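By July they had moved Despina Rusu off the sorting line at Brundberg and given her a stool and a clipboard. The arm did the blocks now. She wrote down what the arm did.

"You're a supervisor," said Emilian from the office.

"Same pay?"

"For the moment."

In her old job she had talked to Fatima all day, mostly about Fatima's sister. Fatima was on nights at the Otholm warehouse now. Despina talked to the clipboard. The target on it was 406 pieces a shift, a number somebody had gotten from a brochure.

At 2 the rod stopped over the back of the board. She gave it 30 seconds, as instructed, and then 30 more. 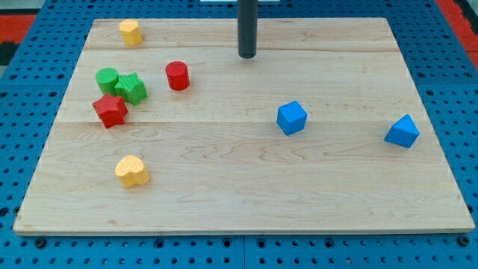
Station 5, Brundberg: the stars, the hearts and the rest.

"Is it thinking?" Emilian asked.

"You tell me. You bought it."

She put her hand on her knee and kept it there. Moving a block was no longer in her job description. She wrote down the time.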